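Operators wanted - household demo collection, simulated homes (casual, up to 30 hrs a week)

Varnorero is looking for people to drive robots around houses that don't exist. Paid work. No robotics background needed. Closing date is at the bottom, please read the whole thing before emailing because I get a lot of questions that are answered further down.

Posted 7/30/24

The short version

We record people doing ordinary household jobs with a two-armed mobile robot in simulation. Open the door, go through, pick the thing up off the floor, put it where it goes. The recordings go into a training set and the policy learns from them. Good recordings in, useful policy out. Sloppy recordings and we spend October cleaning up, which we did last year and are not doing again.

You sit at a desk with a headset and two hand controllers and see what the robot's head camera sees. Left hand runs left arm, right hand runs right arm, thumbsticks move the base. Most people get the hang of the arms in a morning. The base takes longer. Hallways take longest.

What a shift looks like

Shifts are 4 hours, morning or arvo. You get a task card, a house and a start position. Do the task, press save or press bin, next one loads. A good operator at the end of training is saving 50 episodes a shift on the easy cards (drawers, light pickup) and well under that on doors and bathrooms. We don't pay by the episode. Please don't rush because you think we do.

Breaks are 10 minutes in every hour, headset off, and they're paid. If you feel crook, stop straight away and tell the shift lead. Motion sickness is real and it's not a performance issue. The view tilts when the head tilts and some people never get used to it, so we'd rather find out at the trial than in week two.

The houses are the Justham set, which is our own. Bedrooms, kitchens, laundries, and a lot of narrow passages with doors off them. Textures and colours get shuffled on purpose so expect some shocking decorating. Brown tile up the walls, red ceiling, a toilet at the end of the hall. You stop noticing. The point is that the policy sees a lot of different places and doesn't learn that every bathroom is white. 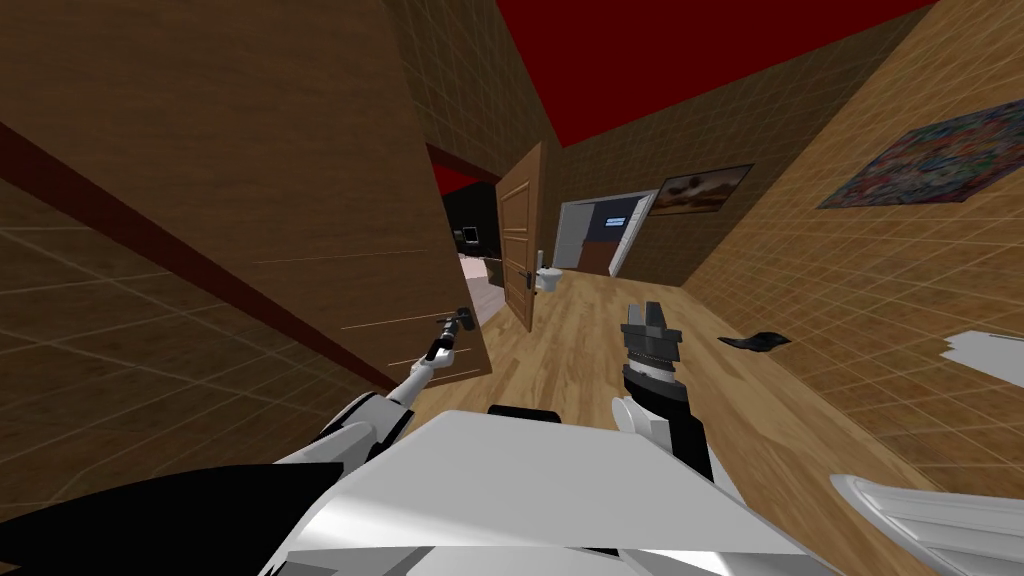

By Trefor James, data collection lead, Varnorero

Doorways are where we're short of data and it's most of what new starters will be doing this round. Specifics so you know what you're signing up for:

Door cards. Approach, line up, handle, push or pull, get the base through without clipping the frame. Lever handles mostly, some knobs. Some doors are already open when the episode loads and the job is just to get past and into the room. That sounds easy. Try it with both arms out in front of you.

Floor cards. Paper, cloth, small flat stuff lying along the wall. Flat things on floorboards are hard for a parallel gripper and we want the real attempts, including the second go if the first one slips. Don't bin an episode just because you fumbled. Bin it if you hit the wall, lose tracking, or forget what you were doing.

Dark room cards. Go from a lit hallway into a dim room and find the object. Slow is fine. Stopping to look around is fine and we want it in the recording.

Two-arm cards. Hold with one, do something with the other. These are given to people who've done a few weeks.

Who we want

Steady hands and patience, mainly. Gamers do well, so do people who sew, hairdressers, one retired crane driver who is better than all of us. You need to be able to:

- wear a headset for most of an hour at a time (glasses are fine, our headsets take them)
- use both hands independently
- read a task card in English and follow it to the letter, even when you can see a quicker way
- write one or two plain sentences of notes per episode
- commit to at least 2 shifts a week for the length of the round

Left-handers very welcome, we have nowhere near enough left-arm-first recordings. Same goes for anyone whose natural way of doing things is a bit different from the usual. Variety is good for us.

You must be 18 or over and have the right to work in Australia. On site only, sorry, the rigs don't leave the building. Step-free entry, lift, seated work throughout. If you need something set up differently just say so in your email and we'll sort it before the trial.

Training and trial

Trial is one paid session. You'll do a short comfort check in the headset, then some drawer cards with someone next to you. If you both still want to go ahead you start the training week, also paid at the full rate. Training is run by our partners at Dafis, who built the controller mapping and know every way it can go wrong.

All recording is done through Drokska, our capture software. You don't need to know it already, you can't, it's in-house. It logs controller movement, the simulated camera views and your notes. It does not record your face or your voice. Your name isn't attached to the episodes in the training set, only an operator number, and you'll get the full data sheet to read and sign before the trial. Take it home first if you want to.

Pay and hours

Casual rate with loading and super, exact figure is in the info pack. Pay is fortnightly. Evening shifts may open up later in the round if we get enough people, can't promise. Parking is on the street and it's terrible - come by bus if you can.

How to apply

Email the collection desk through the contact form on this site with "Operator round" in the subject. Include:

- which days and shifts you can do
- whether you've used a VR headset before, and if so how it went
- which hand you write with
- anything you want us to know about access or comfort
- a phone number that you answer

No cover letter. No CV needed either, though attach one if it makes you feel better. If your sending it from a work address check they don't mind.

We'll reply to everyone, but not the same day. Trials are booked in the order the emails come in and we'll keep a waiting list once the first group is full. If you applied last round and didn't get a spot please apply again, we havent kept the old list.

Applications close when the round fills or at the end of August, whichever comes first. Recording starts straight after the training week and goes through to October.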